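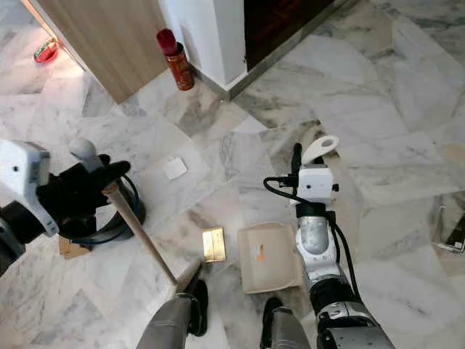 Section 3: Daily and Weekly Care of Your Marble Floor
Text: Marianna Marciniak. Checked by Covadonga Tejada. Edition of August 2021.

Please read this section before you use the Pruretti stone soap for the first time. It is valid for polished and honed marble in rooms with normal foot traffic. For outdoor stairs and for shower floors, see Section 5. If your floor was laid less than four weeks ago, do only the dry cleaning (3.1) and wait with everything else until the joints are fully cured.

3.1 Dry cleaning

Marble is a soft stone. Sand and small grit from the street will scratch the polish when people walk over it, and no soap can repair this. For this reason the dry cleaning always comes first, also on the days when you intend to wash.

1. Take up the rugs and door mats and shake them outside. Look at the underside of each mat. A rubber backing that has become sticky must not go back on the stone.

2. Move the light furniture to one side of the room. Lift it, do not push it. If the felt pads under the chair legs are worn, change them now.

3. Check the bristles of the broom with your hand. They should be soft and bend easily. Remove any hair, thread or small stones which are caught between them.

4. Sweep from the walls to the middle of the room, with long and slow strokes. In the corners, use short strokes toward you.

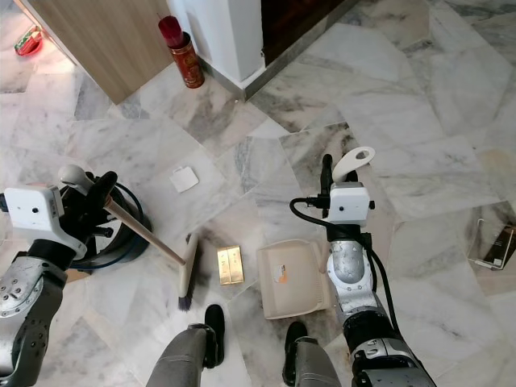 Fig. 3-2. Long-handled broom in use on marble.

5. Along the joints, sweep in the direction of the joint and after that across it. Where the joints run diagonally to the walls, follow the joints and not the walls. Grit likes to stay in them, particularly near the entrance.

6. Collect the dirt in several small piles. One big pile that is pushed through the whole room will act like sandpaper.

7. Put the dustpan down flat and do not drag it. A plastic pan is kinder to the polish than a metal one. If you only have metal, stick a strip of cloth tape under the front edge.

Note: A vacuum cleaner may be used in place of the broom if the brush roller can be switched off and the wheels are clean.

Caution: Do not use treated dust cloths. The oil in them goes into the stone and leaves a yellow shade, which is difficult to remove afterward.
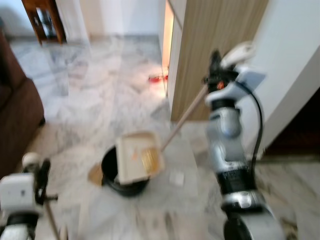
3.2 Washing

You need two buckets, the flat mop from the Brorer set with its gray pad, the stone soap, and a dry cotton cloth.

1. Fill the first bucket with 2 liters of lukewarm water and add 40 ml of stone soap. Stir with the hand, slowly, so that there is not much foam. Fill the second bucket with clear water only.

2. Wet the pad in the soap water and wring it well. It should not drip when you hold it up.

3. Wash a part of the floor that you can reach without stepping on it. Rinse the pad in the clear water, wring it, and take soap water again.

4. Change the water in both buckets after each 160 square feet, or earlier when it looks gray.

5. Dry the floor with the cotton cloth. In regions with hard water this step is not optional, otherwise you will see white rings.

6. Keep the windows closed until the floor is dry if there is dust in the street.

Caution: Never use vinegar, lemon, bathroom descaler or any product against lime. Marble is itself a lime stone and the acid will eat the polish in seconds. The dull mark that remains is no stain and cannot be washed out. Please contact a stone polisher.

3.3 Checking the seal

The floor should be sealed with Nimeo Stone Seal once a year. We recommend February, when the heating has dried the stone well. The room temperature should be 70 °F and stay so overnight.

1. Choose a place where people walk much, and another one under a cabinet or a bed.

2. Put a spoon of clean water on each place and wait ten minutes.

3. Wipe the water away and compare. If the stone became darker on the first place, it is time for a new seal. If both places are dark, the floor has perhaps never been sealed, and you will need two coats.

Test the sealer on the hidden place before you treat the room. On white marble with gray veins it may make the veins a little stronger.

3.4 Storing the tools

Hang the broom by the handle with the bristles free. When it stands on its bristles for some weeks they take a bend, and the broom no longer reaches into the corners. Wash the dustpan with warm water after every use on a wet day, and dry the rim. The gray pad can be washed in the machine without softener.
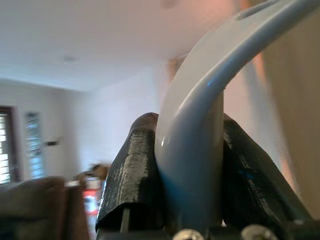 Ilgın Türkmen writes to us that in her house the white rings came back even after the cotton cloth, and that they stopped only when she used distilled water for the second bucket. We have tried this in the Moschos showroom, where the water is very hard, and can confirm it. You may use distilled water in both buckets. The quantity of soap can then be reduced by half.

For spots from oil, wine and coffee, continue with Section 4.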